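去 Tadier 看他们怎么“攒动作”

从地铁口出来还要走一段上坡路,我背着电脑,走到 Tadier 那栋楼门口已经出汗了。楼不起眼,一层是个打印店,二层以上才是他们的地方,门牌很小,我来回走了两趟才看见。不过一进门心情就好起来了,因为走廊里贴着一张手写的时间表,密密麻麻全是家务活:叠毛巾、挂抹布、收碗、拧瓶盖、拉拉链。谁的办公室会贴这种东西啊!

先交代一下背景。Tadier 做的事情是给机器人的学习系统采集示范数据,说白了就是人把一件事做一遍又一遍,把手的动作和看到的画面都记下来,再拿去训练模型。十月他们办了一次小范围的参观,报名的人里有做算法的,有做硬件的,也有像我这样写了几年相关文章、却一直没亲眼见过采集现场的。我看过很多论文里的那一行“我们采集了若干条示范”,一直很想知道那一行背后是什么样子。

接待我们的工程师先带大家在会议室坐了一会儿。墙上投着一个数字,722,是他们在 Rusance 这个项目里已经验收通过的叠布和挂布示范条数。我第一反应是不多,旁边一位做算法的朋友也小声说不多。工程师大概听惯了,笑着说请各位先去动手试试再说。后来我试了,这句话我收回。

Rusance 是他们内部给“布料类任务”起的项目名,做的全是软的东西:抹布、手帕、擦手巾、小袋子。布料难是出了名的,它没有固定的形状,捏起来的时候这边翘了那边垂了,放下去又是另一个样子。硬的东西,比如杯子,你知道它在哪儿、朝哪儿,基本就知道该怎么抓;一块布摊在桌上,光是判断哪里是角、哪里只是一道褶,就够模型学一阵子的。所以他们把布单独拎出来做一个项目,我觉得很有道理。

会议室讲完,大家分组进采集间。采集间用深色的帘子隔开,脚下是灰地毯,走路没声音,人一进去就会不自觉地放低嗓门。线很多,进门的时候工程师反复提醒抬脚,我还是差点绊了一下(抱歉,抱歉)。

采集用的是手持夹爪,一手一个。我原来以为都得坐在一套遥操作设备前面,隔着机械臂去抓东西,那种我在别处试过,又慢又累,抓一块布能抓出一身火气。手持的方式直接得多,夹爪就在你手里,你走到桌前,该怎么干就怎么干,线在后面拖着。工程师说,两种办法他们都用过,手持的好处是快,人也容易找到感觉,动作看起来更像一个真的在做家务的人;代价是人手能到的地方机械臂不一定到得了,所以后面还得过一道检查,把机械臂做不出来的姿势挑掉。

先在旁边看熟手做。桌上就放了一个白色的小架子和一块浅蓝灰色的布,任务写在单子上只有一行字:把布从桌面拿起来,搭到架子上。两只夹爪从左右两边凑过去,对着布的两侧,动作比我想象的要轻。

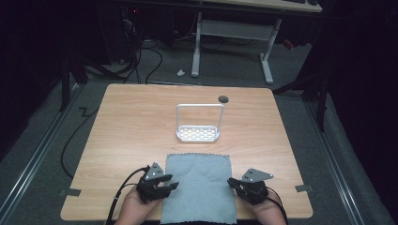 布平放的时候最难下手,Iser 在旁边插了一句,说新手几乎都栽在第一下,夹爪压得太低会把布推出褶子,压得太高又夹了个空,练到后来靠的是手腕上那一点点角度,口头很难教,只能多看多做。

这话我马上就验证了。轮到我的时候,我信心满满,觉得不就是捡块抹布嘛。第一次,右边夹住了,左边没夹住,布被拎成一个斜三角,晃了两下又掉回桌上。第二次两边都夹住了,可我夹得太靠里,提起来中间鼓着一个大包,搭上架子的时候一边长一边短,难看得很。第三次我开始紧张,手反而不听使唤,站在桌前停了好几秒。工程师在后面说,停顿也会被记下来的,模型会学到你的犹豫。我一下子就笑出来了,后来才意识到他不是在开玩笑。

这一点是我当天最大的收获之一,值得多写几句。示范数据里,人的每一个小习惯都会留下来。你喜欢先动右手,数据里就总是右手先动;你每次夹之前都要悬停一下,模型也会悬停一下,而且因为它不知道你在想什么,它可能悬停得更久。所以他们对采集员的要求听上去有点像练乐器:动作要连贯,速度要匀,想好了再开始,开始了就不要改主意。但又不能所有人都练成一个样子,那样数据又太单调。他们的做法是让不同的人轮着来,每个人保持自己的风格,只把那些明显的犹豫和多余动作剔掉。

那失败的要不要呢?我问了这个问题,因为我刚刚贡献了好几条失败。回答是分情况。完全没做成、中途放弃的,不进训练集,但会单独存着,留给做失败检测的同事。夹滑了一次、马上补夹成功的,反而很受欢迎,他们管这种叫“带补救的示范”,单独打标签。道理很好懂,机器人上岗以后一定会夹滑,如果它从来没见过夹滑以后该怎么办,就会愣在那里,或者更糟,空着手继续往架子那边走,一本正经地把一块不存在的布挂上去。工程师模仿了一下那个动作,全组都笑翻了。

接着聊到摆放。每录一条之前,布的位置和朝向都要换,架子也要挪。怎么换、换到哪儿,由一个小程序随机给出来,采集员照着摆。我问为什么不让人自己随便摆,得到的回答是,人的“随便”一点都不随便,让十个人随手把布扔到桌上,大多数都会落在差不多的地方,而且都下意识地摆得好拿。这个我深有体会,轮到我自己摆的时候,程序给了一个很别扭的位置,我的手就是很想把它往中间挪一挪。

说说节奏。一个采集时段是40分钟,中间不换任务,时段结束强制休息。熟手在一个时段里能交出26条合格的,我问的那位采集员那天上午就是这个数。注意是合格的,录的比这多,录完还要筛。我拿这个数字回头去看墙上的722,感觉完全变了。这里面有摆布的时间,有重来的时间,有检查设备的时间,还有手酸的时间。夹爪拿在手里头几分钟没什么感觉,十几分钟以后小臂就开始发紧,因为你没法像平时那样随便放松手指,而且两只手一直要悬着。我只做了小半个时段,第二天早上刷牙都有点别扭。

从采集间出来,隔壁是验收的地方,我在那儿待得最久,工作人员后来都开始给我倒茶了。验收的界面上,画面和夹爪的开合曲线是并排放的,拖动进度条,两边一起走。验收的人先看曲线,再看画面。曲线上夹爪明明合上了,布却没有跟着起来,这种要退;开始和结束切得不干净,前面留了一大段人在调整站姿的,要重新裁;画面里头转得太快,中间有一段什么都看不清的,也要退。每条示范由2个人分别看,意见不一致就标出来,攒到下午一起讨论。

我旁听了一次这样的讨论,非常有意思。争的是一条布搭上架子以后歪得挺厉害的示范,算不算成功。一边说任务单上只写了搭上去,没写要搭整齐,布没掉就是成功;另一边说,如果这种都算,模型就会觉得歪着也行,将来用户家里的抹布全都歪着挂。两边都有道理,来回说了好一会儿。最后的办法是给成功再分一层,搭住了算一层,搭平整了再算一层,标签分开打,训练的时候要哪一层由算法那边自己选。我写文章的时候常常把“成功率”三个字打得飞快,那天坐在那里听人为一块歪掉的抹布认真争论,觉得以后打这三个字得慢一点。

还有语言标注,这块我以前关注得少。每条示范都要配文字说明,同一件事要写出几种不同的说法,比如“把布挂到架子上”“把桌上的抹布晾起来”“布别放桌上了,搭架子上吧”。最后这种口语的最难写,写着写着就又写回书面语去了。他们有个习惯,让标注的人先念出声,念着别扭的就重写。办公室里时不时有人突然对着屏幕说一句“哎帮我把那个布弄一下”,第一次听到吓了我一跳。

中午在楼下吃的面,跟同组几个人拼桌。话题绕来绕去还是数据。有人觉得这么一条一条攒太慢,将来肯定要靠仿真和网上的视频;也有人说布料在仿真里总是差那么一口气,真的布有厚有薄,洗过几次以后手感也不一样,这些东西还是得有人拿真布去做。我自己偏后一种看法,但也承认我刚从现场出来,滤镜很厚,哈哈。有一位是从 Sutcliffe 过来的,他们那边做的是仓库里的软包装,抓袋子,听下来遇到的麻烦跟抓布有七八分像,两边的人当场就约了下次互相换数据格式看。这种事情在线上会议里很难发生,一碗面的工夫就谈起来了。

下午看了一小段模型部署。得说清楚,这部分是演示性质,时间不长,工程师也一再强调还早。机械臂做的是同样的挂布任务,第一遍夹了个空,退回来,换了个角度又去夹,这次夹住了,搭上去,有点歪。我看到它退回来重夹的那一下真的很激动!上午刚听完“带补救的示范”,下午就看见它自己补救,那种感觉很难形容。第二遍它夹住了布的中间,提起来一大团,没挂成。第三遍又成了。现场没有人挑着好的说,做成了就记做成,没做成就记没做成,记录表就摊在旁边随便看。

我问了一个比较外行的问题:它那个重夹的动作,是像某一个采集员吗?工程师说他们内部也老猜这个,有的人能认出自己的习惯,比如收手的时候要往外撇一下。严格讲没法对应到某个人,都混在一起了。不过那位上午让我旁观的采集员站在边上看,看到机械臂往外撇的时候,自己低头看了看手。

几条实用信息,给想去的朋友。下一次参观他们说还会办,名额不多,报名的时候会问你的方向,照实写就行,不是做这行的也收。采集间里不让带包进去,外面有柜子。穿袖口窄一点的衣服,我那天穿了件宽袖的毛衣,上手之前卷了半天。鞋子也建议穿平底的,地上走线多。拍照要先问,验收那边的屏幕不能拍。想上手体验的话上午比较好,下午人多,排队要排一阵子。还有,不要一上来就挑战拉拉链,我们组有一位试了,做完以后整个人都沉默了。

有些问题我没来得及问。比如换一块完全不同的布,厚浴巾或者很滑的丝巾,现在这些示范还能顶多大用?比如采集员做久了,会不会越做越像机器,动作太干净,反而少了普通人的那种变化?验收的时候有人提到他们在看这个,但当时正好轮到下一组进来,话就断了。我已经写在本子上,下回去接着问。

回去的路是下坡,走得很快。到家以后我把厨房的抹布拿起来,搭到水池边的杆子上,特意看了一下自己是哪只手先动的。是右手,而且夹之前也停了一下。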